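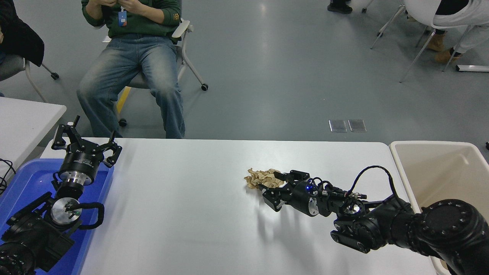
Kirsten Kennedy wants to know why we keep calling a grasp good when all we have is the finger current. She put it in the margin of the last entry, and she added that a crushed item and a held item give the same trace for the first half of the close. Fair point. It changes what I log from here on.

2018-08-04

Soft and crumpled items, right arm. Method is the two-stage close: fingers come in at low effort until first contact on any finger, pause, then close again to a limit set from how much the object gave during the pause. The old method (single close, fixed limit) stays in as the baseline. Same poses for both, taken from the Brevik planner, so the only thing that differs is the close.

Objects come from the Stimska set, crumpled and ruffled class only. Rigid items are done and I'm not repeating them. Left arm plays no part in this run. It stays parked in all trials and the planner treats it as a fixed obstacle.

Settings:
Pause 270 ms, both approach heights
Effort in arbitrary driver units, not newtons. Do not compare with Debnath's table, he converts.
Wrist camera off, head camera only
Hold test: lift, hold, rotate the wrist a quarter turn each way, lower

Total attempts in the log are 1,762 across both methods. Of those, 117 are thrown out because the planner returned a pose that put the wrist too close to the parked arm and the safety stop tripped before the fingers moved. They say nothing about the close either way. I left them in the raw file with a flag – please filter on the flag and don't delete rows.

What I have so far, without Kirsten's extra measure:

Two-stage holds through the rotation more often than single close on the crumpled items. The gap is widest on the light ones. On anything with a stiff fold in it the methods look much the same to me, and I wouldn't argue for a difference there until the labels have been checked.

Most drops in two-stage happen in the second half of the rotation. Most drops in single close happen at lift. I think these are separate failures. At lift the fingers have closed past the object and it squirts out. In rotation the grip was light to begin with and the weight moves to one finger.

First contact detection fires early on ruffled edges. A fingertip brushes a loose edge, the controller takes it as contact, and the pause measures the give of the edge and not of the body. The limit then comes out far too low. Tried requiring contact on two fingers before the pause. It helps on bigger pieces and makes small ones worse, as the third finger sometimes never arrives and the first has already pushed the thing sideways across the table.

On Kirsten's point. Finger current can't separate crushed from held, agreed. Finger travel might. If the object gives and keeps giving after the second close starts, it's being crushed, and travel at constant current should show that. The encoders already record it, we just never kept it past the end of the trial. I changed the logger this afternoon so it writes travel for the whole hold. Files are larger, up to 3,624 samples per trial, which the Ikard disk can take.

The second measure I'd like is a shape comparison before and after, from the head camera. I have less faith in that one. Crumpled items change shape when you put them down, even gently, so there's a floor under the error that has nothing to do with the fingers. Would need a set of trials where the item is lifted by hand and put back, same measure, to see how high the floor is.

Problems:
Cable loop over the right wrist pulls a little at the far end of the rotation. Shows up as a small bump in the joint torque. Same in both methods so I haven't corrected for it.
Trial clock and head camera clock had drifted apart again. Resynced before the second block. First block video needs an offset before anyone labels from it.
Gripper driver lost its connection twice, both times on opening. Power cycled, carried on.

Next:
Rerun the light crumpled items with travel logged, both methods
Hand-lift set for the shape floor
Ask Debnath for his conversion so the effort column means something outside this room
Kirsten to label the rotation drops without seeing which method was used

Draft of the method section is due in October. I'd like the travel result in it or the claim about crushing taken out.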